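May
By Gholamreza Jafarzadeh
Reading time: 2 min

Brornudell cell: controller software checklist, two-arm sorting task

Planner build 408. Comments are mine, as are the grudges.

1. Joint limits loaded from file, both arms. PASS. Last build loaded the left arm's limits twice and wished us luck.

2. Collision model matches table. PASS WITH COMMENT. Cabinet is modeled with its drawer shut. Clomano says the drawer is "semantically closed." Please model it open as well.

3. Arm-to-arm clearance check on every plan. PASS. 2,000 random goal pairs, no overlaps. 31 timeouts, all blamed on the logger.

4. Watchdog stops motion on stale perception. FAIL. Limit is set to 2,867 ms. I asked where that number came from and was shown a spreadsheet. Retest after Flikbridge sends the patch.

5. Detector labels, small parts. PASS WITH COMMENT. Red and green push buttons are told apart. The dark square marks on the table come back as "switch, 0.6" — mask them or raise the threshold.

6. Grasp approach near drawer. OPEN. Wrist path needs a second look with the cabinet's real outline loaded.
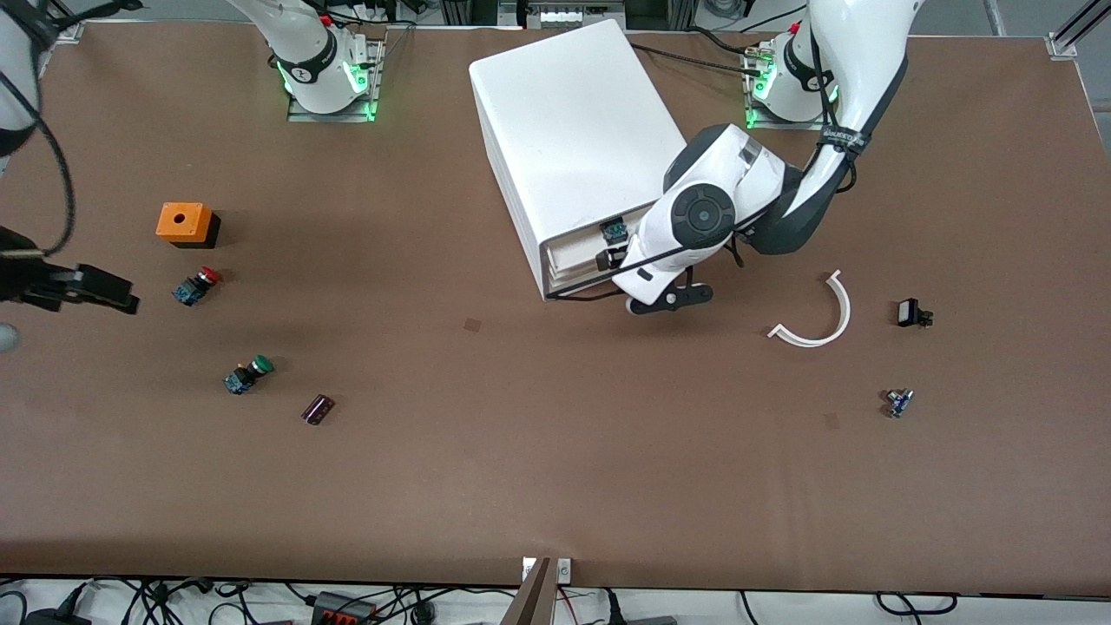 Item 6. Left arm's gripper pointing down beside the cabinet, small connector at the drawer's edge.

7. Speed override survives restart. FAIL. It comes back at full speed, cheerful as ever. Keep the Ngubane launcher off this cell until fixed.

8. Logs readable by a human. N/A.

Result: not released. Items 4 and 7 block, 6 needs a rerun.

© Brornudell Controls | Contact | Back to top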